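Skendden Dish Vocabulary

A word list of regional names for kitchen and washing-up items, collected in and near Skendden and Ikemside. Maintained by Henrike Haberkorn and Benedikt Hagedorn.

What is in it

The list has around 1000 entries. Each entry gives the local word, the standard word, the place where it was heard and the age group of the speaker. Most entries came from written questionnaires. A smaller part was copied from the notebooks of Gudrun Weidemann, who wrote down words from her neighbors in Moneck over many years.

Files

entries.csv - the main table, one row per word and place
places.csv - place names and the short codes used in entries.csv
sources.txt - questionnaire batches and notebook page numbers

Spelling follows the speaker's own spelling where we have it. Notebook entries keep the notebook spelling, even when it changes from page to page. The column std_word is always lower case.

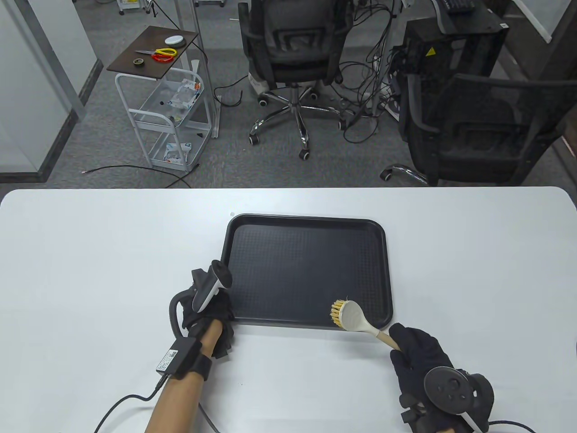

Words for brushes and cloths are the best covered part of the list, with 200 rows. Words for pots are thin, and words for baking tins are missing for Moneck. If two places share a word, it appears twice, once for each place code. Please do not merge these rows before counting.

Known problems

Notebook 13 has water damage and some endings are guesses. These rows have a 1 in the column unsure. The age group is empty for all notebook entries. Place code 24 was used for two villages in the first version; it now means Ikemside only, and the other village has its own code.

Changes

The March version adds the second questionnaire batch and fixes the sort order in places.csv. Wolfram Lindemann checked the place codes.

Use

Free for teaching and research. Please name the list and the version you used. Corrections are welcome - send the row number and the corrected word, and say where you heard it.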